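30 July 2025

The second Kerklow book is off my desk. It came in at 997 words over what I promised, a personal best. The first one ran over by 2420 and I described it to everyone as "lean."

For anyone new, Kerklow is the drowned port town where my smuggler heroine keeps inheriting things she doesn't want. In book one it was a lighthouse. In *The Istby Debt* it's a husband, or at least the paperwork for one. He turns up in chapter 9 with a trunk and excellent manners, and I spent most of July trying to decide whether to drown him. My beta readers voted to keep him. I'm told he has nice forearms, a detail I don't remember writing. 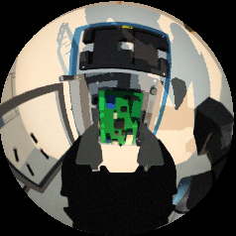

*Green board, blue component, dark grippers.*

The cover is the remaining headache. I've had 2 drafts so far. One has a ship, very handsome, sailing on what is clearly a lake. The other has a woman in a ballgown on a cliff, and my heroine would sell that gown before breakfast. I've asked for the ship again, with more weather.

Meanwhile the cat, Odura, has taken to sleeping on the printed manuscript, always on the love scenes. I'm trying not to read it as a review.

Preorders open once the ship finds an ocean. Newsletter people get the first chapter early, as usual, and if you spot a typo in it please tell me gently. Tello, the innkeeper, is back too. Stop emailing me about Tello.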